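Small van, big drawer

22 January 2025

Vans are boring. Good. Boring is where the interesting design work is hiding right now, and the Bravaver Lenex is the best case for it in a while. A concept delivery van, four wheels, one seat, no passenger side to speak of. You stand up inside it. You do not crawl.

It came out of Ruvier, the small studio that spent most of last year drawing buses, and it shows. Flat floor. Huge glass. A door that slides back along the body and stays out of the bike lane. Bravaver asked for a van for old city centers, the kind with stone gutters and one-way streets laid out for carts, and got something that looks like a tram stop with a steering wheel.

I had a morning with it in Derese, the hill town where Bravaver keeps its workshop. Cold, steep, half the streets closed for drain work. Perfect.

The shape

From the front it is nearly a square. Windshield drops down past the driver's knees, so you see the curb, the bollard, the dog. Headlights are two thin strips set low. No grille, no fake grille either, which after the last few years of electric concepts feels like a gift.

The sides are plain panels that bolt on. Scrape one, swap one. Ruvier left the bolts showing and painted them the same dull green as the rest. I like it. A few people at the workshop clearly don't, and there was talk of covers. Please no covers.

Wheels are small and pushed right out to the corners. Turning circle is silly. I got it around the fountain square in Derese in one go, in front of a bread truck that had needed three.

The drawer

Now the big idea. Most vans load from the back, and the driver spends the day climbing in and out and digging for the one parcel that slid behind the others. The Lenex has a drawer. The whole cargo floor comes out to the side on rails, up to 700 pounds on it, and stops at hip height.

Hip height matters. Couriers bend all day. Knees go, then backs. With the drawer out you stand on the sidewalk and pick what you need, then push it home with one hand. The motor does the last bit and the latch closes with a thunk you can hear across the street.

There are 144 cubic feet behind the seat, not much next to a regular van. Ruvier's answer is that regular vans drive around half empty anyway. Maybe. The courier firms will have there own view on that, and they buy the vans.

Dividers lift out and click in wherever you want them. Tall stuff goes at the back, flat stuff up front near the pillar. A soft strip along the edge keeps small boxes from walking off on the hills.

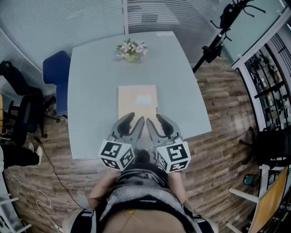

On the road

Slow, and happy about it. Top speed is set for town and nobody is taking this on a highway. It pulls away from a steep stop without drama, even loaded, and rolls back not at all. Steering is light. Brakes grab a little at walking pace, which the engineers know about and say is a software thing.

Ride is firm. Cobbles come straight up through the seat, a thin shell on a post. Fine for the ten yards between doors, less fine on the long drag back to the depot. My lower back filed a complaint by noon.

Cabin heat is a warm panel by your shins plus a warm wheel. No blower. With the door open every few minutes there is no point heating the air, and the panel worked better then I expected. Gloves off after the second hill.

Battery is under the floor in 2 packs, and one can be pulled out from the side and swapped while the other stays put. I watched it done at the workshop. Quick, heavy, needs a trolley. Bravaver wants swap lockers at the edge of town. Who pays for the lockers is a question I asked twice and got two different answers to.

What's missing

A second seat. Training a new driver in this means someone standing in the back holding a strap, and no city will sign off on that. A fold-down perch is being drawn up, apparently.

Also a roof you can reach — the solar sheet up there gets filthy, and there is no step. And mirrors. The cameras are good, but the screens sit low and catch the sun right at the hour when everyone is out delivering.

Price, no word. Production, no word either, beyond a small batch to be lent to shops in Derese so they can beat them up for a season. The green one I drove goes out with the first of those. It already has a scratched panel, left side, by the drawer.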